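Trelard Bench Gripper Kit: what it costs and what to plan for

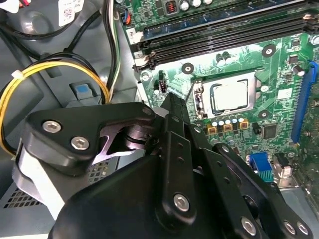 I get asked about the price of this kit more than anything else, so I'm putting the whole lot on one page. I'm Rania Soliman, I look after the bench automation side at Hegazy, and I've been fitting these out for small repair and teardown shops for a few years now. Most people ring up wanting to know how strong the gripper is. Fair enough, but for computer work I'd start with how skinny the fingers are! Once the cooler is off and you're in among the memory slots and the processor socket, with a loop of yellow and black cable coming in from the side, you want a slim tip that can point at one spot and a camera close enough to see it. A big grabby finger is no use to you in there.

What's in the box

Trelard gripper, matte black, two fingers
Wrist camera and bracket
4 spare slim fingertips
Cable run to the controller, plus clips
Hex keys (please don't lose these, I've run out of loose ones)
Setup guide and my direct number

Price: $1613 plus GST. The arm isn't included. If you haven't got one yet, have a chat with me first, as the arm you pick changes the bracket you need and I'd sooner sort that out before anything leaves Porkgate.

The bits people forget to budget for

The fixture is the big one. A desktop case slides around on a bench, and once it has moved a few millimetres your saved positions are rubbish. We make a clamp tray that takes the common tower sizes laid on their side, and it's $533. You can build your own, and plenty of customers do, but get it square and bolt it down.

Then there's fingertips. They wear, or somebody drives one into a metal panel on day two (I've done it myself, in front of a customer). I'd put aside $300 for the first year and be pleasantly surprised if there's change left over.

Lighting is cheap but worth doing early. Cases are gloomy inside and a bare heat spreader throws a nasty glare, so go for something soft and off to one side. Any decent diffused lamp will do, you don't need ours.

And your own time! Allow a good couple of weeks of somebody fiddling before the thing earns its keep. Souad Ouali at Brimano set hers up over a quiet December, starting with one model of case and nothing else, and I'd happily tell everyone to copy her. She told me the loose cables gave her more grief than the motherboard ever did, so now her crew clips them back before a case goes in the tray.

What it's good at, and what it isn't

I'm comfortable selling it for inspection, poking at latches, lifting light parts and pulling memory once you've got your positions dialled in. I wouldn't buy it for lifting processors out of sockets. Those contacts are fussy, and I still do mine by hand.

Ordering

Send me the arm model, the reach you need and the sizes of case you see most. A phone snap of your bench helps heaps. I'll come back with a quote that has the tray and spare tips on separate lines, so you can cross off whatever you don't want. Kits go out once the bracket has been test fitted here, and spare fingertips are usually on the shelf.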